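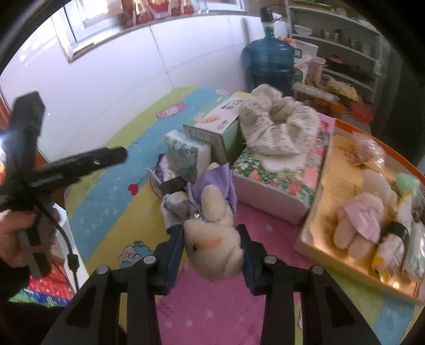 Despina Krasniqi asked last week whether a warehouse should always ship the oldest stock first, even when a newer carton is sitting closer to the door. Most of Unit 4 is an answer to her question.

Unit 4: Stock rotation for small toy and gift sellers

Terms

FIFO (first in, first out): the oldest units leave first.
LIFO (last in, first out): the newest units leave first.
Dead stock: items with no sales in a set period. We use one year, December to December.

Soft toys do not spoil, so many sellers skip rotation. Costs still build up. Boxes fade, plush flattens under weight, and a safety label can go out of date when the rules change. A seller who ships the newest carton every time ends up with a back row that can only be sold at a discount.

Worked case: Binever

Binever holds 3,717 units at the start of the season. Of these, 635 came in the year before and 143 have old labels. The 143 must be relabeled before sale under any method. With FIFO, the remaining 492 older units go out first and the shelf is clear before the new delivery — with LIFO they stay where they are until demand outruns new supply.

Despina's case is the exception. If two cartons arrived in the same week, pick the closer one. The age difference is too small to matter and the walking time is real.

Reading

Jingyi Lu's handout on shelf layout, first half only. Skip the part on pallet racks.

Homework, due Fri 22 June

Redo the Binever case with a second delivery of 635 units halfway through the season. Show the units left from each delivery under both methods, and state any sales figure you assume.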